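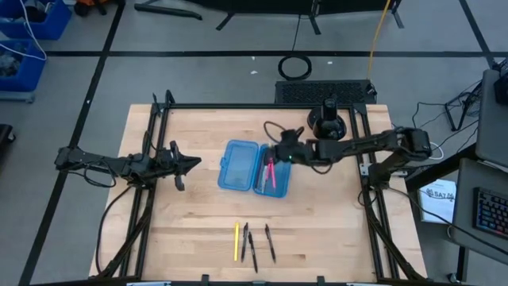 Figure 1. Two-arm bench with the right gripper at the pencil case.

2. Before you order

Read this section before you sign anything. The Veltow sales sheet quotes a price for the arms and the frame. It does not quote for a working bench, and the gap between the two is where most budgets go wrong.

2.1 Working out what you need

1. Write down the task in one sentence, for example "put pens into a case". If you need a second sentence, price the first one only.

2. Decide whether you need two arms. In Figure 1 the right arm is at the case while the left one is held over the wood with its gripper open. Plenty of jobs look like this for most of the day. The frame takes a single arm, and the second can be fitted later with the Etach bracket kit.

3. Measure the floor, then measure it again with a desk and chair next to the frame. Whoever runs the bench has to sit somewhere.

4. List what the quote leaves out. On our last three quotes this was the tabletop, the camera mount, the operator's desk and every cable longer than the ones in the box.

5. Ask for the delivery charge in writing.

NOTE: Cables are cheap one at a time. We allowed nothing for them on the first bench and spent £292 before it was switched on. Allow for spare lengths, ties and floor tape.

2.2 Budget lines people miss

Gripper fingers: £185 a pair from Penner. They are sold as long-life parts. Treat that as a hope and buy a spare pair with the first order.

Set-up visit: Bilidau charges £2,000 for a day on site. The visit covers levelling, first power-up and one demonstration task, which will be their task and their objects. Ask them to use yours. If they refuse, think hard about whether you want the visit.

Staff time: put in 5 weeks for one person before you expect useful work. The brochure says "same day". That is the time it takes to bolt the frame together.

Test objects: pens, pencils, a case with a lid. Buy several of each, as they get lost and crushed.

CAUTION: Do not accept a speed figure measured with one object laid straight on a bare table. Ask for the same test with pens lying at an angle and a case with its lid open. Get the number of failed tries as well as the good ones.

CAUTION: Do not place the order in March to use up leftover money unless the floor space is already clear. The warranty starts on delivery, whether or not the crates have been opened.

2.3 Leasing

See section 7. The monthly price leaves out the grippers.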